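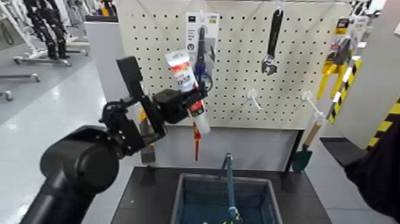 Gripper trials at the pegboard, tube in hand.

I've had the Brosero and Civico grippers on the same arm, swapping pads between runs, and I'm hooked (sorry). We've logged 674 tries so far — the Civico closes more softly, but I do like how quickly the Brosero swaps over.

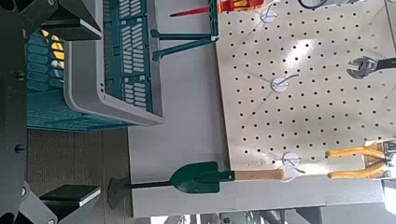 What the wrist camera is for

Head view for finding things, wrist view for the last 80 mm. That's the rule I'm working to. 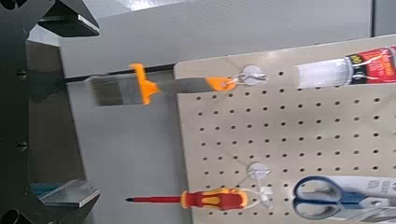 My next job is finger pads, 3 sets from Skála. I want to try them on thin handles first, and the paintbrush with the orange guard is top of my list — then the screwdriver on the hook below it. More in March!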